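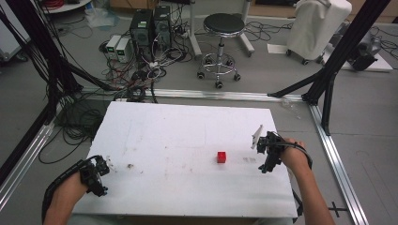

The white board on the floor, with the red cube on it.

Aug 28, 2023

I wanted to write this month about the garden, but the garden is sleeping and I have very little to say of it. So I will write about a white board, a flat one that lies on the floor, and why I think a white surface is a good thing to work on even when it looks dirty all the time.

When I came to Brerncombe I had the habit, from my father, of doing every small work on a dark cloth. He repaired watches and radios on the kitchen table in the evening, and the cloth was dark green and very old. If a screw fell, it did not roll, and that was the whole idea of the cloth. But you had to find the screw afterwards with your fingers, and I remember many evenings of all of us being told not to move.

On white it is the opposite. Things can slide a little, but you see them. A small red cube on a white board you can find from the door of the room without your glasses. I have tried the same on the grey floor with a brown wooden bead, and it was a bad half hour.

The price for this is that you also see everything else. Each grey streak, each brown speck, each white crumb of I don't know what, although the white crumbs are at least polite. I wipe the board and the next day there are marks again. For a long time this made me nervous. I bought a spray at Boutros, the hardware shop on the corner, and I cleaned before and after, and I used a lot of paper. The spray took away perhaps half of the smudges and left a smell of false lemon. Then Rami Kanaan, who is my neighbour and was a baker for most of his life, told me that he never trusted a table which had no marks. I still wipe, but with a damp cloth only, and the streaks that want to stay can stay.

My advice, if somebody wants to do the same at home:

Put the board directly on the floor if your knees allow it. A thing that falls from the floor does not fall far. I know this sounds like a joke but I mean it seriously.

Have a border. Mine lies between metal rails, and I like them very much. Something that rolls off the board meets the rail and stops there. Before the rails I had a folded towel, and the towel also worked, but it collected fluff and it was always in the wrong place when I needed it.

Mark your places with tape. A small black cross on the floor is enough. I did not understand the use of this until I moved everything to wash the floor in December and could not put it back the same. It took me 2 evenings to be satisfied, and even then I had the feeling that something was a little turned.

Throw away the packaging on the same day. I write this mostly for myself. There is a crumpled piece of clear plastic against the back rail, and clear plastic is very patient, it can live with you for weeks before you notice it.

Keep only one thing on the board at once. This is the hardest for me. I like to have everything near my hands, and then I knock one thing with my sleeve while I reach for the other. With one cube there is nothing to knock except the cube.

A reader from Statalow asked me last time if a tray would be better, because of the edges. I have used trays. The edge is good for holding small parts, but my wrists lie on it and after some time they hurt. On a flat board the hands can come in low from the front, and for me this is more comfortable. If you have longer arms than me maybe you will prefer the tray.

Next time I hope I can write about the lemon tree, which has lost 4 leaves since my last post but has a new bud near the top. If anyone knows how to remove brown marks from a white surface without a spray, please write to me in the comments. I have already tried vinegar.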